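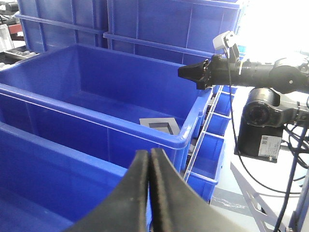
About Us | Company

Sun 6 September
By Maham Rana

Search this site Enter keyword Go

Mimar is a translation and document services company based in Lummont. We translate, check and certify written material for people and organizations that need it in another language. Most of our work is personal records, court papers, medical files and manuals for small manufacturers. We have been open for 20 years and still work from the same street, although we moved two doors down when the first office became too small.

The company was started as a one-room typing and translation service. Customers came in with a birth certificate or a school transcript, waited on a bench by the window, and left with a typed copy in English. A good part of our business is still like that. People walk in with papers, and we tell them what can be done, what it costs and when it will be ready.

What we do

Personal documents make up the largest share of our orders. These are birth, marriage and death records, diplomas, driving records, police letters and family books. Each one is translated by one person and read against the original by another. Names are spelled the way they appear in the customer's passport, and we ask for a copy of the passport page before we begin. If an older record spells a name differently, we add a translator's note and leave the original spelling in place.

Legal work is handled by a separate group of translators who have experience with contracts, wills and court filings. They keep their own word lists, which are updated whenever a client or a court asks for a particular term. Medical files go to translators with training in that field. We do not give legal or medical advice, and we do not fill out forms on a customer's behalf.

Business clients send us manuals, safety sheets, catalogs and staff handbooks. Page layout is included in the price for these, so the translated file comes back looking like the one that was sent. Short documents under 465 words are charged at a flat rate. Longer ones are charged by the word, and the rate is given in writing before any work is started.

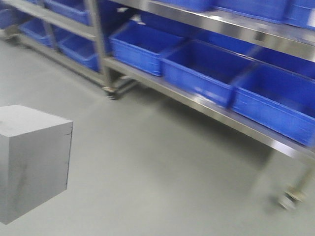

Zeeshan Bangash

I joined Mimar as a proofreader and now manage the daily work of the office. My part of this page is about how an order moves through the company, as this is what customers ask about most often.

An order is opened when we receive a readable copy of the full document, including the back of each page if there is anything on it. Stamps, seals and handwritten notes are part of the document and are translated too. Where a word can't be read, we mark it as illegible. We will ask for a better copy first, and many customers are able to find one.

The translator's draft goes to a reader, who checks every number, date and name before looking at the wording. Dates cause more trouble than anything else – day and month are written in a different order from one country to the next, and some records use another calendar altogether. In those cases we give the date as written and the converted date beside it.

After the second reading, the certificate of accuracy is signed and attached. Printed copies can be picked up at the front desk or mailed. We keep a digital copy so that a customer who loses the translation can order a reprint without paying for the work again. Customers who do not want a copy kept can say so when they place the order.

The Haddad program

Every August we set aside time for the Haddad program, which covers the cost of translating school records for students who are applying to college or returning to study. It is named after the family who owned our first office and let it to us at a low rent for several years. The program pays for up to 100 sets of records. Applications are made on a one-page form, available at the front desk.

Flirnent

Flirnent is our name for the shared glossary our translators use. It began as a card file and now holds entries in all of our working languages, with a note on where each term came from. Our office library has another 230 printed dictionaries, several of them long out of print. Visiting students may use the library by appointment. Books can't be borrowed, but copies of single pages can be made at the desk.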